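Notes on Moving the Household Accounts to a Single Ledger

Readers of this blog will recall that the household accounts were, until June, kept in three separate places: a paper book for rent and fuel, a spreadsheet for food, and a biscuit tin of receipts for everything else. The following is a record of the change to a single ledger and of the results so far.

The ledger chosen was the plain ruled book sold by Morelli. The programme offered by Letura was also considered. It is well made, and its charts are clear, but it requires each purchase to be placed under a heading before it can be saved, and the headings cannot be renamed. A household that buys lamp oil and seed potatoes in the same shop will soon find this tiresome.

Each page of the book has 30 lines. One line is given to each payment, with the date on the left, the shop in the middle and the sum on the right. No headings are used at the time of writing. At the end of the month the lines are marked in pencil with one of six letters – F for food, H for heating, and so on – and the sums are carried to the back of the book. The work takes an evening.

The old receipts were entered first. There were 1052 of them, and 101 could not be read at all, the ink having faded to nothing. These were left out. It was tempting to guess at the larger ones from memory, but a guessed figure in a ledger is soon taken for a true one, and the totals for the earlier months are therefore marked as incomplete.

Several matters came to light. The yearly payment to Jurar for the boiler cover had been made twice, once by card and once by standing order. A refund was requested in writing and has been received. The subscription to Griltia, taken out for a single winter, had continued for two further years and has now been ended. Food spending was lower than expected, and spending on postage a good deal higher.
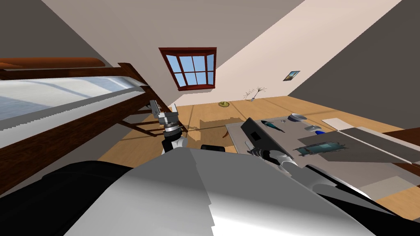 The question of cash remains open. Small sums spent at the market are seldom recorded on the day, and by the end of the week they are forgotten. For the present, the sum withdrawn is entered as a single line and marked M – this is less exact than one would wish, but it allows the book to balance.

A second volume will be needed before the winter. It will be the same book, with a wider margin ruled by hand on the left for the pencil letters, which at present run into the dates.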